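Tredport Robotics Club — Two-Arm Bench: Frequently Asked Questions

Print this page | E-mail this page

Last updated: July 4, 2021

What is the two-arm project?

Student members program a pair of robot arms to handle laboratory glassware on a shared table. The task set is called Surnumell. It covers gripping a vessel, holding it level, moving it next to a second vessel, and tipping it at a controlled rate. Each arm has its own gripper and its own wrist camera.

Who can join?

Anyone enrolled at the school who has completed the safety session. Programming experience helps but is not required. New members start on gripper calibration and logging, then move to motion work in their second term.

Why glassware and not blocks?

Blocks are forgiving. A clear beaker is hard to detect, has a curved wall, and changes weight when liquid goes in or out. We use water. Water in glass also bends whatever is behind it, so a detector trained on dry vessels tends to lose the rim or report it in the wrong place. The wrist view is used mainly for the last part of the approach, when the fingers are close to the wall of the vessel.
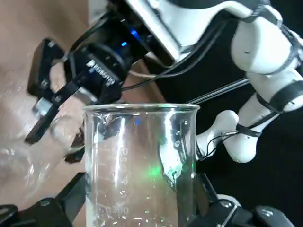
How are the arms controlled?

Two modes are available. In the first, a student moves the arms by hand control and the joint positions are recorded. In the second, a program plays back or generates the motion. Every new program runs at reduced speed until a mentor signs the log sheet.

What happens if the arms collide?

The controller stops both arms when joint load passes the limit. The operator then backs the arms out one at a time, starting with the one that is not holding anything. Do not pull on an arm by hand while it is powered. Write the event in the log even if nothing was damaged.

Why is the table covered in brown paper?

The paper gives the overhead camera a plain background, and it is cheap to replace. It wrinkles when it gets wet, so change it when the surface is no longer flat under the vessels. Clamp the front edge before homing the arms.
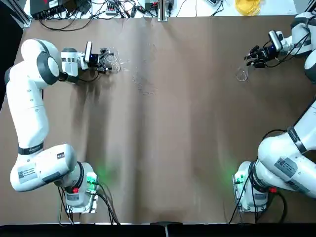
Answers on scoring and competition by Celeste Medina, bench lead

How is a run scored?

A run is worth 12 points. Points are given for a stable grip, a clean transfer, and a return to the start pose. Liquid on the table costs points — a dropped vessel ends the run. The team logged 266 runs this season, and 78 of them were scored as complete.

Does the team compete?

Yes. We enter the student manipulation event in Toledo, held in May. Each team gets 2 attempts, and the better one counts. Vessels are supplied by the organizers, so programs that depend on the exact diameter of our own glassware do not carry over well.

Which arm should hold and which should pour?

Either assignment is allowed. Our default is to grip with the left arm first and keep the right arm raised until the left reports a stable hold. This leaves more clearance above the table and makes the log easier to read. If the left gripper fails to close, the program returns both arms to the start pose and waits for the operator.

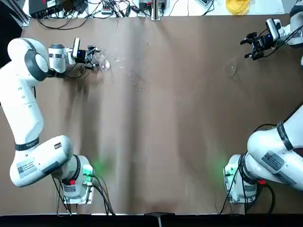

Kwesi Mensah disagrees with the default and asked that his view be added to this page. He would start both approaches at the same time, on the grounds that waiting for the left arm uses up time that could go to a slower pour. His version is in the shared folder under Sulasmont, and members may test it at reduced speed.

Can I use my own code?

Yes, if it passes the simulator check and keeps the joint limits file unchanged. Submit it to Herman Oei before the session in which you want to run it.

Print this page | E-mail this page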